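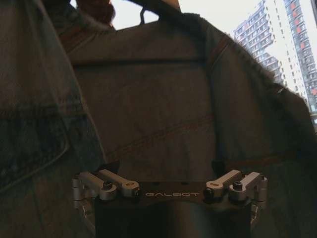 How do I get a musty smell out of a lined denim jacket?

Ilse Thiele
Hello all, I hope somebody kind can help. I inherited a denim jacket with a fuzzy collar from my uncle, and it spent years in a trunk in his basement. I've washed it twice with Clullby powder and it still smells like that trunk! The collar is the worst of it. I'd love to wear it in February when I visit my cousins, but not like this.

Sieglinde Hollmann
Oh, I know that smell so well, Ilse. Skip the powder this time. Turn the jacket inside out, soak it in cool water with a cup of plain white vinegar for an hour, then rinse and spin. Please keep the collar away from the dryer – heat mats the pile and it never really comes back. I did my old jeans the same way and they came out fine.

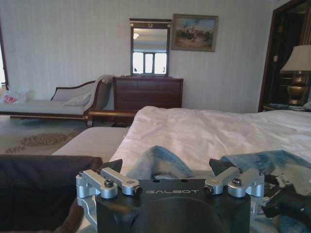 Faded light-blue jeans

After that it's mostly air and patience. Hang the jacket with the front open, near a window if you can, and leave it be for a few days.
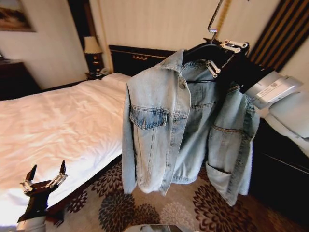
If the collar still smells, rub in a little baking soda, leave it overnight and brush it out with a soft brush (mine is an old baby brush, and I wouldn't trade it for anything).

29 people found this helpful

Makis Deligiannis
put it in the freezer, worked for me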